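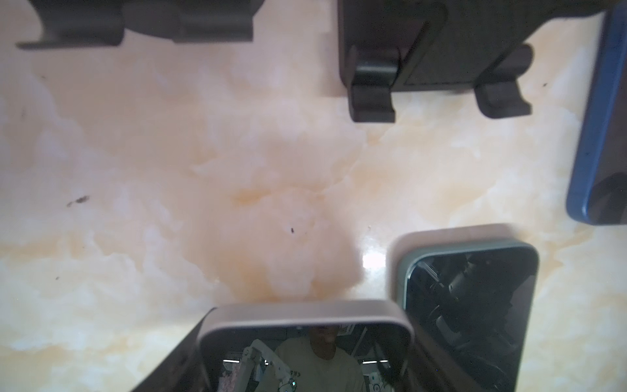 Alcides Pacheco wrote to us in March that his Filel cell had been easier to fit than the single-arm unit it replaced, and that he only wished he had ordered the second set of finger pads at the start. We now list the pads on the same page as the cell.

The Filel is a bench cell for small-item handling, sold by Vullomton as a kit or ready built. It suits light, flat goods such as handsets and their accessories. The extrusion base goes on any level bench and the arms can be ordered separately if you already have a base.
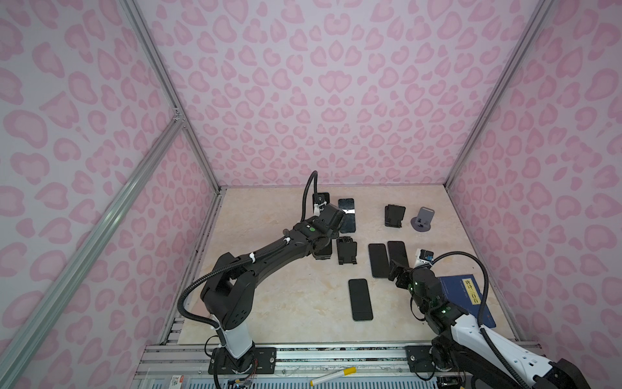 Wall and floor panels for the Filel are sold in sets and can be changed without taking the arms off. Plain grey is standard. Printed sets cost a little more, and customers who train picking models tend to buy several. The pink leopard walls with the marble-pattern floor are one such pairing, and glossy black phones are a fair test against it. Both arms bolt to black mounting plates on the front frame, which leaves the floor panel clear for the goods.

Supplied with the cell: 2 arms with grippers, base frame, one panel set, cable ties and a printed manual. The Stomex controller is extra – most buyers already have one. Gripper pads should be checked after 3000 cycles and replaced in pairs.

Delivery is from our Barros depot. For lead times or a quote on a ready-built cell, ask for Anselmo Rangel in sales.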